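Getting a play kitchen back in order, one tray at a time

If your house is anything like mine, the toy kitchen starts the day beautifully and by teatime there is a strawberry in the bath and a saucepan lid under the sofa. I've been putting up with it since September, when my niece started coming to us after nursery, and I've finally found a way of tidying it that I really look forward to (I know!).

Start by getting everything out. All of it, on to a table, where you can see what you've got. A pale tabletop is brilliant for this as small pieces show up straight away, and you're not crawling about on the carpet. Give the table a wipe first, then tip the lot out and spread it around so nothing is hiding under anything else.

Next, find your dishes. Plates, bowls, trays, anything with a rim. These are your sorting pots, and they save you buying a stack of tubs that you then have to find a home for. I love an old colander dish for this job. The little holes mean you can rinse plastic food in it, leave it on the draining board and put it away in the same dish!

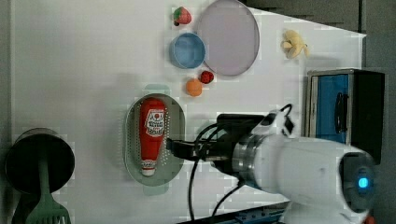 Dishes and toy food spread out, with the ketchup in the draining tray.

Bottles are best laid flat. Stand a squeezy bottle up in a shallow tray and it goes over the moment anyone opens the cupboard, but on its side it stays put and the smaller things can tuck in next to it. Check the caps as well — a real bottle that has been passed on to the toy kitchen needs a proper wash in warm soapy water, and the nozzle wants a go with an old toothbrush.

Fruit goes in the bowl. Keep round things together, because they roll, and a bowl with a decent side will hold them. Bananas and anything else with bits sticking out do better on a flat plate where they won't get squashed. If you have very small pieces, keep those up high when there are babies or toddlers about.

For washing, I do plastic food in batches of 6 or so and dry each piece with a tea towel before it goes back. Anything hollow gets a good shake and a night on the airing rack — water trapped inside goes horrible very quickly.

My friend Brenda Cropper keeps hers in a Drisow drawer unit and swears by it. I use one low shelf, with the plate at the bottom, the bowl on top of that and the tray alongside. My niece can reach it all, and she has started putting the fruit away without being asked, which made my whole week!

Wooden pieces shouldn't be soaked. A damp cloth and a quick dry will do them.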